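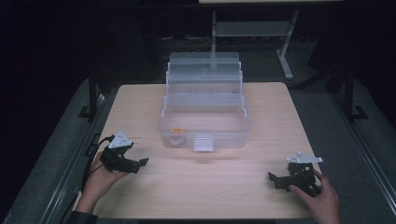

September, bench notes, small parts storage

10:40. Started on the cantilever organizer for the fastener and spares kit. Clear plastic, stepped trays, white latch low on the front. It replaces the two biscuit tins and the Holovko drawer unit, which has lost most of its runners.

Purpose of the box: everything needed for a Fultari hinge rebuild in one carrier, so the job can go out to Wastden without a second trip. Jana Brinkmann asked for the layout to be written down this time, as the last kit was repacked from memory and came back with the M3 and M4 washers mixed.

Layout as agreed:

Lower compartment: larger items. Spare hinge pins, the short driver, spring packs in bags. The small orange piece stays in here too, left front corner.
First tray: M4 screws and nuts, long lengths to the left.
Second tray: M3 screws and nuts, same order.
Top tray: washers, circlips, anything that rolls.

The heavy stuff goes at the bottom. With the trays swung out the centre of gravity moves forward, and an earlier box of this pattern went over with nothing but brass in the top. Load limit for the upper trays set at 777 g combined, weighed on the bench scale with the tare taken off. That figure is where the test box began to lift at the back edge. It has no safety margin in it, so treat it as a ceiling.

11:25. Latch. Press on the centre of the tab only. Pushing at a corner twists it and the hinge side whitens. The old box failed there after one winter in the van. Ordered a spare latch from Dirutby under part 13 on their sheet; colour not specified.

Labels. Paper labels under tape lifted on the previous kit once oil got to the edges. Trying paint marker on the outside wall of each tray, size only, no part numbers. If the colour comes off with isopropyl we go back to engraving. Do not use acetone anywhere near this box. It will craze the plastic.

Dividers. Supplied ones are a slack fit and M3 washers get underneath. Options are a bead of silicone along the bottom edge or a thin foam strip. Foam preferred, as it can be pulled out again. Cut to tray width plus 1 mm.

Still to do:
Foam strip for the second and top trays
Weigh the spring packs
Photocopy of the layout for the inside of the van door
Ask Jana whether the circlip pliers travel with this kit or with the grey one

14:10. Foam cut for the second tray. Top tray tomorrow.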